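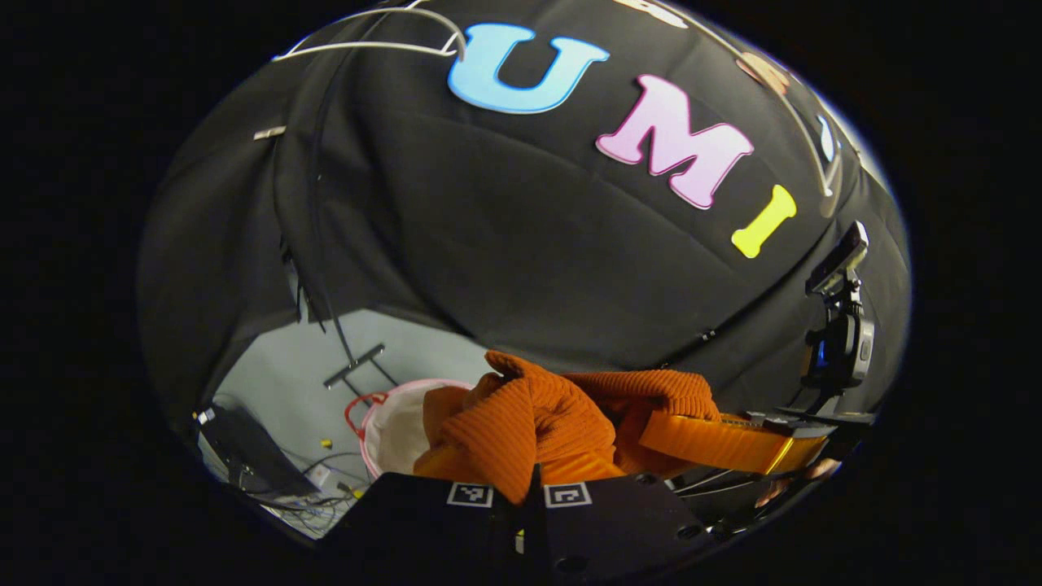

Can It Do the Laundry Yet?

October 25, 2019

Every few months one of you writes in to ask when the machines are finally going to take over the washing, and every few months I promise to look into it and then get distracted by something else (the August issue was supposed to be the one, and then the August issue was all about gutters). So, with apologies to the patient reader in Jullarby who has asked me three times now, let's talk about laundry, and sweaters in particular, and where things stand.

The short answer is not yet, but closer than when I last wrote about it, and I came away more hopeful than I expected to be.

A sweater is a terrible thing to hand to a machine. A box is the same box whichever way you turn it, and so is a car door, and that's why factories have had arms lifting car doors for longer than many of us have been paying a mortgage. Put a knit sweater down twice and you have two different shapes. A sleeve goes under, the neck rolls in on itself, the ribbing stretches on one side and stays put on the other. You and I sort all that out with our fingertips while we're thinking about supper. A gripper has to find an edge first, and then it has to pinch enough cloth to hold on without taking hold of the layer beneath, and that one little pinch is where an awful lot of the effort goes.

The approach I find most charming is the one where people do the chore themselves with the gripper in hand. You hold the thing, you squeeze, you pick up the sweater just as clumsily as the machine would have to, and a camera on the gripper sees what happens. The square black-and-white markers on the fingertips help the computer keep track of where the fingers are. Do that enough times and there is something for a robot to learn from. I like that it starts with a person bending over the laundry, the way it always has!

How many times is enough? I asked at Goretti, the little workshop I visited for this column, and was told that a first try at one simple task might take 100 rounds, and that their own sweater pile had gone up to 400 before anybody was pleased with it. Their tally on the day I came by stood at 681, counting the towels. I've probably folded nearly that many shirts this year and am still not good at collars, so I have some sympathy.

On the shop floor the picture is a bit further along. Morkard, the commercial laundry out past the rail yard, has a machine that feeds flat sheets into the press, and it does that very well all day long. Anything with sleeves still goes to the people at the long tables. I asked whether that would change soon and got a kind smile and a cup of coffee — make of that what you will. Over at Grīnberga they sort returned clothing for resale, and they tried an arm for lifting pieces out of the bins. It managed 68 in its best hour, they told me, and it was fine with jeans and hopeless with anything knitted, so the knits went back to being done by hand.

If you're wondering whether to hold off on replacing your dryer until a robot comes along with it, please don't. Buy the dryer. Keep a drying rack, too, for the wool things.

I'd love to hear which chore you would give away first. Mine is matching socks, which I'm told is harder than it sounds, and my sister-in-law says cleaning the oven. Send your answers to the usual address and I'll print a few next time, along with the gutter corrections I still owe you.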